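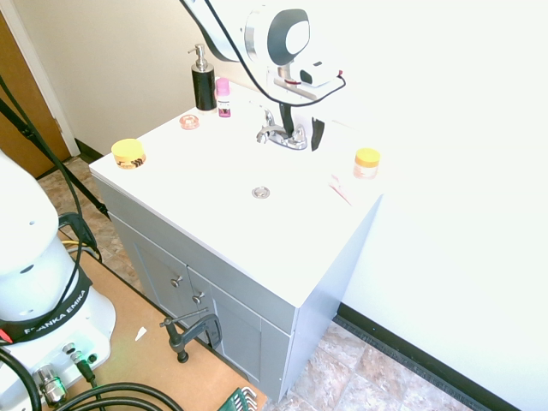
Slow drain in the bathroom sink, plunger and baking soda did nothing

Posted in Plumbing / Bathroom
Asked by rumton_renter, 1 Aug 2018

The sink in our upstairs bathroom has been draining slower and slower since spring. It is a one-piece top with the bowl molded in and a chrome pop-up stopper. If I run the tap while brushing my teeth, the water is over the stopper before I finish, and then it takes a few minutes to go down. It leaves a gray ring.

What I have tried so far:

Baking soda and vinegar, twice, followed by a kettle of hot water.
A small plunger.
A bottle of gel drain cleaner from the store in Clemness. It helped for 9 days and then went back to how it was.

The tub and toilet in the same bathroom are fine. The kitchen is fine too. The house was built before the 1970s, but the pipes under this sink are white plastic. I rent, so I would like to fix it without replacing anything. A plumber quoted me 200 dollars just to come out and snake it, and the landlord says slow drains are the tenant's problem unless a pipe is broken.

Is there something I can do myself, and is it safe to use the gel again?

pipewrench_lalia
Best reply, marked by the poster

If the tub and toilet are fine, the clog is almost certainly between the sink and the wall. In a bathroom sink it is nearly always hair and soap stuck to the bottom of the pop-up stopper or sitting in the trap. Plungers don't do much here unless you block the overflow hole with a wet rag, if your sink has one. Otherwise you are just pushing air out of it.

Don't use more gel yet. If you have poured any in within the last day or so, run plenty of water through before you open anything, and wear gloves and eye protection. That stuff sits in the trap.

Start with the stopper. Some of them lift straight out with a turn. If yours won't, look under the sink for a thin horizontal rod going into the back of the drain pipe. It is held by a nut you can usually loosen by hand. Put a bowl under it, loosen the nut, pull the rod back an inch or two, and the stopper will lift out from above. Remember which hole on the vertical strap the rod was clipped to.

Clean the stopper with an old toothbrush. Then push one of those barbed plastic strips down the drain and pull it up slowly. Do that until it comes up clean.

If it is still slow, take off the trap:

Clear out the cabinet and put a bucket under the bend.
Unscrew the two slip nuts by hand. Use pliers only if they are stuck, and go easy on plastic.
Empty the trap into the bucket and wash it out somewhere else. Do not rinse it in the same sink.
Check the washers. If one is cracked, replace it before you put things back together.
Hand tighten, run the water, and feel around each nut with a dry paper towel.

The whole job took me 39 minutes the last time, including going back for a new washer.

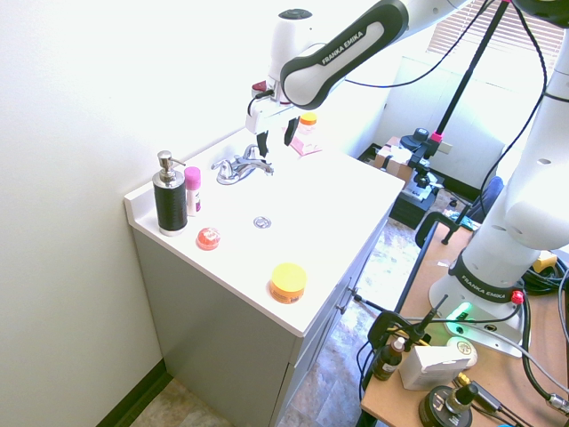 Bathroom sink with a round chrome drain.

517_handy

Just call the plumber. 200 isn't that bad and then it's done right. My brother in law did the trap himself and it dripped into the cabinet until September, the whole floor of it swelled up.

braten_basement

I agree with the first reply, but would add a few things for an older house. I live in Bråten and our sink had the same trouble. The trap was clean. The clog was in the stub going into the wall, where the plastic had been joined to old galvanized pipe. A strip won't reach that far. With the trap off, feed a small hand auger straight into the wall pipe, turning it as you go. Mine hit the clog a foot or so in.

If you find rusty metal at the wall, stop there and send the landlord a picture. Galvanized pipe closes up from the inside, and that is a pipe problem, so I would ask again who pays. Check your lease first.

As for the gel, I would skip it. After you get it clear, pull the stopper once a month and wipe it off. A cheap mesh strainer catches most of the hair, though you do have to empty it.

rumton_renter

Thanks. The rod nut came loose by hand and there was a wad of hair around the bottom of the stopper as long as my finger. It is draining much faster now. I have left the trap alone for the time being but bought an extra set of washers in case.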